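Feb 7, 2025

Six months in the incubator, some notes

Typing this between two calls so forgive the mess. People keep asking me in emails whether they should apply to an incubator, and I keep writing the same answer, so now it goes here and I can just send the link.

Short background. Sesix is me and Asmaa El Fassi. We make a coating for paper food trays that keeps grease out and still lets the paper get recycled. We moved into the Maillard building in November, after two years in a rented corner of a print shop. The Maillard is an old dye works on the edge of town that the college took over and cut up into labs and offices. Ground floor wet labs, second floor desks, third floor people with more money than us.

Getting in

Application was 31 pages. I am not kidding. Budget, hazard sheets, a five-year plan that I wrote in one weekend and have not opened again. Then a panel interview. Marilou Sebastian runs the program and she asked the only question that mattered, which was who had tried to buy the thing. At that point the answer was one bakery. One bakery was apparently enough.

Wait time from interview to keys was 37 days. Plan for that. We didn't, and paid double rent for a month. 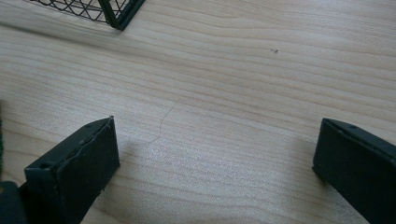 The rent itself is fair. You pay for desk space and for bench space seperately, and the bench is where it hurts. Fume hood hours get billed on top. Asmaa keeps a spreadsheet of hood hours and guards it like a dragon. My advice, batch your work. Mix on one day, coat the next, do all your drying overnight when the rate drops. We cut our hood bill almost in half once we quit wandering downstairs whenever we felt like it.

Also read the equipment list before you sign, and then go look at the equipment. The list said "tensile tester." There is a tensile tester. It was waiting on a part when we moved in and it was still waiting at New Year. We ended up sending samples out, $300 a batch, which was nowhere in my beautiful five-year plan.

What was worth it

The address. Sounds silly. But with a print shop address the big tray makers didn't call back, and with a college address two of them did. Same email, same me.

The neighbors. Clano is across the hall, they do enzyme stuff for laundry, and they lent us a viscometer for a week when ours died. Then they showed me how they write up a test report, and I threw out our template and stole theirs. (With permission. Mostly.) That report format probably did more for us than any of the workshops.

The patent clinic. One free hour a month with a real attorney. Go with your questions written down – an hour is nothing. First time I went I spent forty minutes explaining what grease is.

What wasn't

Mentor matching. We got a very nice man from the hotel business. He liked us, we liked him, he knew nothing about paper or coatings or factories. Three lunches. I'd have taken one phone call with someone who has run a coating line. Ask for a swap early, I was too polite and waited untill the new year.

Demo night. Everyone gets four minutes and a slide clicker. We practiced for over a week, a whole week of no lab work, and came home with a stack of business cards from people selling accounting software. Cledileo won, good for them, they had a great pitch and they needed the money to hire. I'd still skip it next time, or send one person and keep the other in the lab.

The monthly form. It asks for jobs created. Every month I type zero.

If you're applying, do these first

1. Get one customer, even a tiny one. A letter from them on their own paper is better.

2. Price out your bench time for a full year, then add the outside testing you think you won't need.

3. Ask who owns what you invent in the building. Ours is fine, we own it all, but it took three emails to get that in writing and I wouldn't sign without it.

4. Visit on a normal working day and eat lunch in the kitchen. People will tell you everything, the freight elevator, the bad wifi, which hood to avoid.

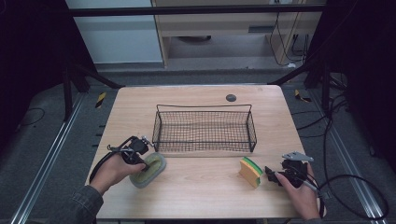 Where we are now

We have a trial order. 1000 trays, one shape, for a regional takeout chain I can't name yet. It is a lot of trays for two people and a hand coater. Asmaa thinks we can do it in three weeks if the drying racks show up. I think four. The racks are on a truck someplace.

Our space is ours for another year and a half and then we get reviewed. Marilou says most teams leave before that, either up or out. I asked which was more common and she said to go finish my trays.

Comments are open, but I'm slow this month. If you want the budget sheet, email me and I'll send it with the embarassing parts taken out. Next call is starting, got to go.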